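Can a Robot Tidy Your Workbench Yet?

Before you put 50 dollars aside each month for a helper, try my bench test: small strips on a rack, a stand that tips easily, a toy left lying near it. Any kid can sort that out before supper.

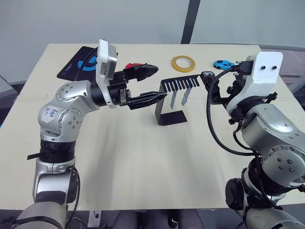

Two arms, one rack, two hanging strips.

Helge Ljungberg thinks we're close. I don't – thin metal is fussy even for fingers. Hang yours with a gap between pieces and you won't need help.

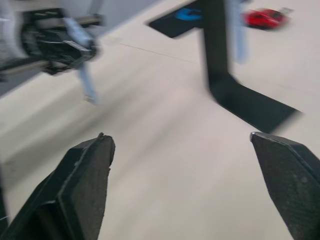
Black stand between the fingertips, red toy car beyond.

Keep light stands away from the bench edge, and wipe under the foot in October. For now, that's still your job.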